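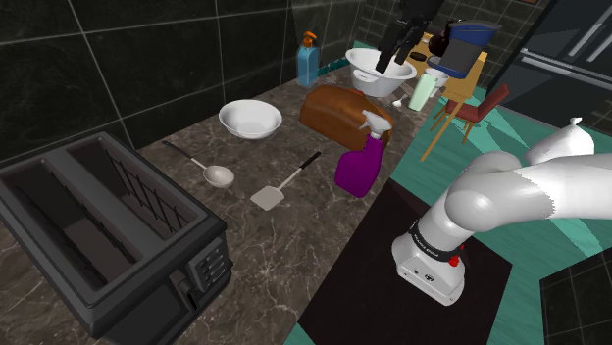 Our week at Stiltstead is booked again for November, the same little beach rental up on its pilings, 2 bedrooms and a screened porch that catches every breeze. Soledad wanted a resort with a pool this time, and I did look (I really did!), but I like making my own breakfast on vacation, with a two-slot toaster on the counter and a wide white bowl waiting for fruit, and then carrying it all out to the porch in my pajamas. It's 15 steps down to the sand, and the pier is a nice slow walk after supper.

Home > Travel > Beach Weeks
About Recipes Trips Contact
Search this blog Go

Khurram is driving down with us, so if you know a good spot for shrimp, please leave me a comment!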